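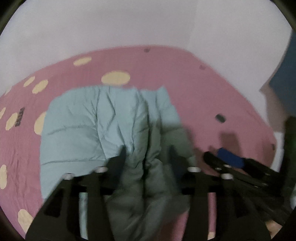
Chapter 3
Folding and Storing Padded Clothing

Padded clothing takes up more room in a home than most people expect. A single winter jacket can fill a drawer that would hold a week of shirts, and much of what it fills the drawer with is air. The filling inside is made to trap air between its fibers or feathers, and it goes on doing so whether or not anyone is wearing the jacket. On a light blue quilted jacket like the one on the pink spotted sheet, the stitched seams run across the body and divide it into padded bands. Each band holds its own share of the filling. The seams are also the places where the jacket bends most easily, and the folding methods in this chapter make use of them.

Chapter 2 dealt with flat clothing: shirts, pants, towels and pillowcases. Those items stay where they are put. A folded towel has square edges and can be stacked with others. A padded jacket pushes back. Fold one sleeve across the chest, let go, and the sleeve may lift and slide off again before you have reached for the other one. Students who did well with the work in Chapter 2 often find their first padded jacket slow going, and they should allow extra time for it.

3.1 Choosing a surface

A bed is the usual place to fold large clothing at home. It is wide enough for the sleeves to be spread out and it is at hand when the closet is being sorted. Its weak point is that it gives. When you press down to push air out of a jacket, the mattress sinks and part of the effort is lost. A table is firmer, but many kitchen tables are too narrow for an adult coat with both arms open.

For the exercises in this chapter either surface will do. If you use a bed, pull the sheet tight first. A loose sheet gathers under the jacket and gets picked up along with it.

Ming-te Ho, who ran the clothing room at the Drosel training center, had students begin every session with the jacket dropped on the bed in a heap. This is how clothing usually arrives, and finding the collar and the two shoulders in a heap is a skill in itself. The method taught at Drosel was to look for the zipper, follow it up to the neck, and lift from there. When the jacket is held up by the neck, the sleeves fall to the sides and the front and back separate.

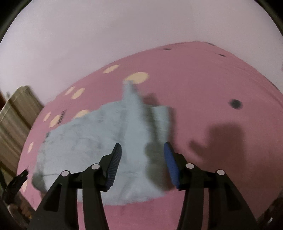

Once the shoulders have been found, the jacket is laid down with its back to the sheet and its front closed. Smooth it from the collar toward the hem with the flat of the hand. Thin fabric slides over its filling, so a wrinkle pushed away in one place often shows up in another. Small wrinkles can be left alone. A large ridge should be opened out, as it will make the finished bundle lean to one side.

3.2 Getting the air out

Air leaves a padded jacket slowly. The outer cloth is closely woven and the only easy ways out are the seams. Pressing hard and fast does little. Lay both forearms across the jacket near the hem, lean forward, and wait for the padding to go down before moving up toward the collar. Close the zipper before you start - an open front lets the two halves drift apart under your weight.

Weight and thickness matter here. The two practice jackets used in the exercises weigh 600 and 900 grams. The lighter one can be pressed and folded in a single pass. The heavier one should be pressed a second time after the sleeves have been brought in.

3.3 How long to leave it folded

Filling that is kept flat for a long time loses some of its spring. Most homes put winter clothing away in March and take it out again in the fall, and a folded jacket will generally recover from that if it is shaken and hung up for a day. Jackets stored in tight bags need longer. Sang Chu's notes on the Cumanen storage room, reprinted at the end of this chapter, describe coats kept folded for up to 255 days and the steps used to bring them back into shape.

Before reading on, take a padded jacket of your own and fold it in whatever way you normally do. Measure the height of the bundle and write it down. You will need the figure for Exercise 1.

Share 14 Comments 3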